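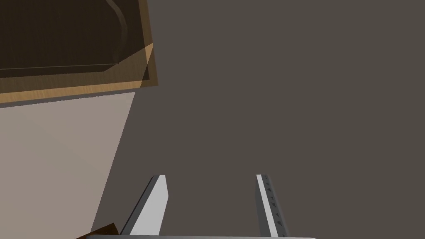
How Do You Teach a Robot to Pick Something Up?

Very slowly, and with snacks.

At the Arkthorpe after-school robot club, students spend the fall training a robot arm called Grarno. Grarno lives inside a computer. It has no real metal and no real weight, so it can crash into a pretend table all afternoon and the school doesn't have to buy a new one.

A pretend world like this is called a simulation. The computer works out where everything is, which way it would fall, and what the robot would see from a camera near its hand. The hand is called a gripper. It has two fingers, which is eight fewer than you have, so please be patient with it. 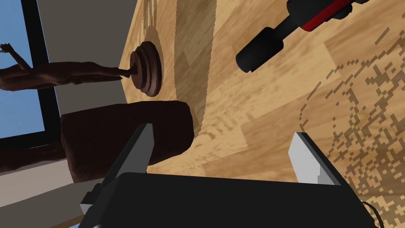
Two fingers, one brown block, and a small statue that would like to be left out of this.

Picking up a block sounds easy. You have been doing it since you were a baby. But a robot has to be told how far to reach, how wide to open, and when to squeeze. Get one number wrong and it proudly grabs a handful of air.

So the club practices. Each team of three gets five tries per turn, then has to stop and talk about what went wrong. Last year the teams ran over 3000 tries before the November contest. Grarno did not say thank you.

Try it at home: close one eye, hold a pencil in each fist, and pick up an eraser using only the pencil tips. Now you know how Grarno feels.

The club starts again on Tue 7 September. Bring a notebook and a snack you don't mind sharing.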